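Cast stone tabletop

A cast stone tabletop is a horizontal work or dining surface made by pouring a mix of cement or resin, sand, crushed stone and pigment into a mold. The finished slab is meant to look like natural stone, most often limestone, slate or marble. Cast tops are used in kitchens, shops, schools, laboratories and public buildings, and are sold both as finished tables and as loose slabs to be placed on a base supplied by the buyer.

The term covers several related products. Tops bound with Portland cement are usually called cast stone or concrete tops. Tops bound with polyester or acrylic resin are called cultured marble or solid surface, depending on the filler. Printed boards that carry a picture of stone on a thin outer layer are not cast stone, although they are often displayed beside it in stores and may be hard to tell apart at a distance.

History

Artificial stone has been made for building since ancient times, but its use in furniture is more recent. In the nineteenth century, molded blocks were common in garden seats and pedestals. Indoor tops remained rare because the mixes of the period were heavy, stained easily and had to be made thick to avoid cracking.

Interest grew again after the wider use of glass fiber and steel mesh as reinforcement. These made it possible to pour a thinner slab across a longer span. The town of Guswood became a small center of the trade when a former roof tile works was changed over to furniture slabs. At its busiest the works employed 122 people and shipped tops by rail to furniture makers in neighboring counties. The kilns and drying sheds were closed in stages, and one of the sheds is now used as a public market.

Materials and mixing

A cement-bound mix contains white or gray cement, washed sand, a fine stone aggregate and water. Pigments are mineral powders, added dry so that they spread evenly. A water-reducing agent is often included, as a wetter mix is easier to pour but weaker once cured.

Resin-bound mixes use ground marble or limestone as the filler. They cure faster, weigh less for the same thickness and do not need to be kept damp. They are less resistant to heat, and a hot pan may leave a permanent mark.

Color and pattern

Surface pattern in a cast top is produced during the pour. The maker may fold a second color into the mix by hand, drag a rod through the wet material, or place small amounts of pigment against the face of the mold before filling it. Folding gives broad cloudy areas, while dragging gives narrow veins.

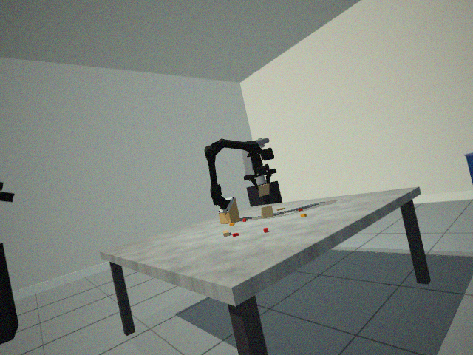
Mottled gray is the pattern most often requested for workrooms and teaching rooms, where it hides dust and light scratches better than a plain white or black top. The effect depends on a low contrast between the two colors in the mix. A light gray slab with soft, blurry streaks of paler and darker gray, set on dark, square, straight legs, is typical of the style, and the front edge often reads as darker than the upper surface. Makers who want a sharper figure increase the share of black pigment or pour the second color late, when the first has begun to stiffen.

Edges are a frequent point of difference between grades. In a solid slab the pattern continues through the full thickness and can be followed over the edge. In a veneered top the edge is covered with a separate strip, and the joint can usually be felt with a fingernail.

Weight and support

Cement-bound slabs are heavy. A solid top for a large table may weigh more than 200 pounds, and the base must carry this load without spreading at the feet. Square steel posts joined by a rail under the top are common. Timber bases are also used, with a cross member near the middle of longer spans. Manufacturers generally advise a minimum of 4 fixing points, each fitted with a soft pad so that the slab can move slightly as the room warms and cools.

Floors should be checked before a heavy table is installed. Tile floors carry the weight well but may crack under a narrow foot, so a spreading plate is often fitted beneath each leg. On wooden floors the table is best placed across the joists.

Finishing and sealing

After curing, the slab is ground with progressively finer pads and then sealed. Penetrating sealers leave the look of the surface largely unchanged and must be renewed from time to time. Film-forming sealers give a glossier finish and stronger protection against oil and wine, but they can be scratched, and repairs to the film tend to show.

Acids such as lemon juice and vinegar attack both natural marble and cement-bound tops, leaving dull patches known as etching. Etching is a change in the surface itself and cannot be washed off. Light cases may be polished out with a fine powder, while deeper ones call for regrinding.

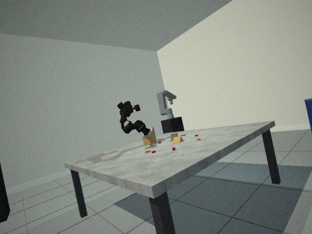 White top with gray marble-like streaks, on dark square legs.

Commercial lines

Several product lines have been sold in the region. Eleo tops were cement-bound and came in three grays and an off-white. Plastitness, a resin-bound line, was offered in a wider range of colors and was marketed mainly to schools and clinics. The Benavides pattern, named after the street on which its first showroom stood, is a white ground with long gray veins. It was produced for both lines and remains the pattern most often found on the secondhand market.

A trade catalog dated 12th October lists 2,292 combinations of size, color, edge profile and finish. Many of these were made only to order, and few examples of the less common edge profiles are known to have been delivered.

Care

Routine cleaning is done with warm water and a mild soap. Scouring pads, bleach and ammonia are not recommended on sealed surfaces. Cutting boards and trivets should be used in kitchens. Small chips can be filled with a paste of cement or resin tinted to match, though the color of the repair often shifts slightly as it dries.

See also

Cultured marble
Engineered stone
Scagliola
Terrazzo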